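Getting a guest room ready: housekeeping tips for small bed and breakfasts

By Inger Þrastardóttir

I ran a two-room guesthouse in Urnley for a long stretch before handing the keys to Anum Bhutto, and most of what follows comes from the notebook I left her. It is meant for people who let a few rooms in their own home and do the cleaning themselves.

Start with the bed

Strip the bed first and open the window. Leave the mattress bare while you do the bathroom. Check the seams of the mattress and the back of the headboard with a flashlight at every changeover, even when the last guest stayed one night.

Own three sets of sheets per bed: one on, one in the wash, one on the shelf. White cotton is easiest because you can replace a single pillowcase without matching a color. Wash new sheets twice before a guest sleeps on them. Skip fabric softener on towels. It coats the loops and they stop soaking up water. Half a cup of white vinegar in the rinse does the job, and the smell is gone once the towels are dry.

Makeup stains come out of pillowcases with plain dish soap rubbed in before washing. For blood, use cold water only. Put a dark washcloth next to the sink with a small card saying it is for makeup, and you will lose fewer white ones.

Bathroom

Work from the top down and do the floor last, backing out of the door. Spray the shower glass and let it stand while you clean the sink. Limescale on a faucet needs a paper towel soaked in vinegar and wrapped around it for half an hour, but keep vinegar off marble and other natural stone.

Pull the hair out of the drain every changeover. It takes a minute with a plastic drain strip. Run the shower hot for two minutes if the room has stood empty for a week or more – the fan on, the door shut.

Tables and other wood

Breakfast tables take the worst of it. Wipe with a cloth wrung out nearly dry, going with the grain, then dry right away with a second cloth. A white ring from a cup will often lift if you rub in a little plain mayonnaise, leave it overnight and buff it off. Test a hidden spot first. Black rings have gone deeper and need sanding.
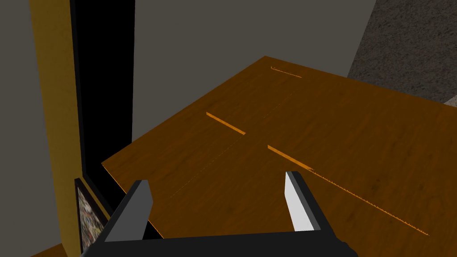

Wood tabletop with the grain running on the diagonal.

Oil an unvarnished table in December, when bookings are thin, and again before summer. Put the oil on sparingly and wipe off whatever has not soaked in after 20 minutes. Spread the oily rags flat outdoors to dry before throwing them out. Bunched up in a bin, they can catch fire on their own.

Felt pads under the chair legs wear through faster than you expect. Turn the chairs over once a month and look.

Breakfast things

Set the table the night before, cups upside down on their saucers. Fill the kettle and the coffee machine too. Ask about allergies when people book, and again when they arrive.

Butter should come out of the fridge at 7:00 if you serve at 8:00. Bread can be sliced and frozen in bags of six slices, and goes straight from the freezer into the toaster. Jam in small open bowls looks nice but gets thrown away. I went back to jars with a clean spoon.

The last look

Before you lock the door, sit on the bed and then on the toilet. You will see the cobweb, the dusty lamp and the empty roll from there. Switch on every light and the reading lamps. Keep spare bulbs in the linen closet, along with a tube of white caulk, a screwdriver and about 2 spare phone chargers.

Write down anything that is broken before you go downstairs.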